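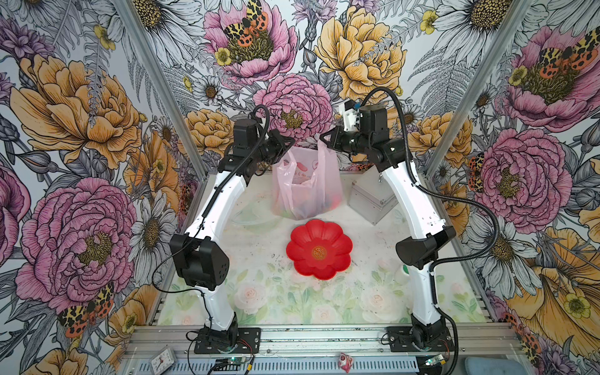
The Driltitz bench cell is sold as a complete two-arm station for household handling work: packing, unpacking, sorting and setting out. Both arms mount at the front edge on their own base plates, so a carrier bag stood upright in the middle can be reached from either side, and a plate placed in front of it stays within the shared area. The price covers the arms, grippers, front rail, rear posts and cabling. Wall panels, table coverings and task objects are ordered separately or supplied by the buyer.

Products Arms Cells Spares Support Quote
Equipment > Bench cells > Two-arm > Driltitz
Reading time: 5 minutes

Who this page is for

Buyers who have already decided on two arms and need to plan the room, the budget and the order. For single-arm stations see the Arms section. The comparison with the older Urivum cell is near the end.

Space and bench

The cell goes on a flat bench that does not rock. Allow 382 mm of clear space behind the rear posts if the back panel is to be changed in place. With the bench against a wall the panel has to come out over the top, and the arms must be parked first. Both sides need enough room for a hand and a hex key at the lower brackets.

Crated weight is 38 kg. The crate can be carried by two people on the flat but should not be taken up stairs without a trolley. The packing foam is cut to the arms and should be kept for as long as the cell is under warranty. Returns in other packaging are accepted, but transit damage is then charged to the sender.

Power and control

Each arm has its own supply and its own control board. The boards fix to the front ledge, where their lights can be read from the operator's chair. Plan for one socket per arm, one for the control computer and one spare. Do not run both arms from an extension lead shared with a heater or a vacuum cleaner.

The control computer is not included. Most buyers already have one that will do. Riet Timmermans in pre-sales will check a specification on request, and this is worth doing before the purchase order goes in, as the number of independent USB controllers matters more than processor speed.
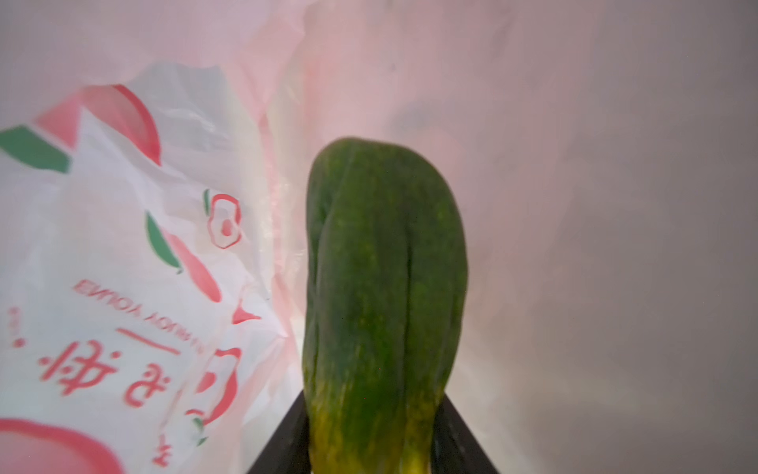 Grippers are the part of the budget most often set too low. The standard fingers are black, angular and without pads, and they are supplied in matched pairs. They will hold long produce upright by its lower end, such as a green vegetable with a shopping bag close beside it, but the finger tips are then the only contact and any wear there shows up early as slip. We suggest one spare pair per arm for the first year, and two if the work includes grit, soil or frozen goods. Soft pads are available for fruit that marks easily. They reduce the opening slightly and need to be replaced more often than the fingers themselves.

Thin film and carrier bags are within the intended use. Handles that lie flat are harder to pick up than handles that stand, and cycle times quoted for rigid objects should not be applied to bag work. If bags are the main task, ask for the narrow fingers at the time of ordering – swapping later costs more than choosing them at the start.

Wrist cameras

A camera position is provided at each wrist. The camera and its mount are separate lines on the quotation. The cable should follow the conduit along the arm, with enough slack left at the wrist for full rotation. Most camera faults reported to us are cable faults, and a spare cable of each length is a sensible addition to the first order.

Walls, table and background

Side and back panels slot between the posts and accept paper, vinyl or painted board. Panels are cut by De Graaf to our drawing and can be ordered blank or faced. Patterned facings are priced the same as plain. Buyers planning to vary the background should order blank panels and apply their own paper. Table mats must lie flat to the front rail. A raised edge will catch a low gripper.
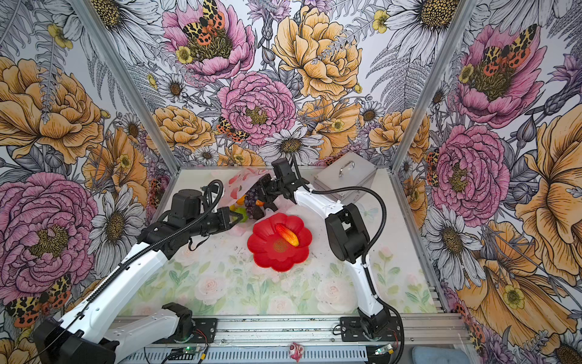

Driltitz two-arm cell with both arms over the mat. The left gripper is closed around a small green apple.

What to budget for

Cell, two arms, standard fingers: base price, on quotation
Spare fingers: one pair per arm
Wrist cameras, mounts and cables: per arm
Panels: three per cell
Control computer: buyer's own, or quoted separately
Installation: optional, one visit
Yearly service: optional, includes joint check and belt inspection

Consumables are left out of most first-year plans. Real fruit and vegetables have to be replaced regularly, and artificial ones behave differently in the gripper. Cost both if both will be used.

Lead time

Standard cells ship in up to 40 working days. Orders placed in November usually go out in the new year. Panels travel separately and may arrive first. Store them flat.

Compared with the Urivum cell

The Urivum has a fixed back wall and a single shared supply for both arms. It is cheaper and still available while stock lasts, but fingers are not interchangeable between the two. Sites running a mixture should label their spares. Service parts for the Urivum are held at the Iseo depot only.

Quotations

Send the bench dimensions, the number of cells and a short list of the objects to be handled to Jolien Boersma in sales. Photographs of the room help with cable lengths. State whether installation is wanted, and whether delivery is to a loading bay or a street door.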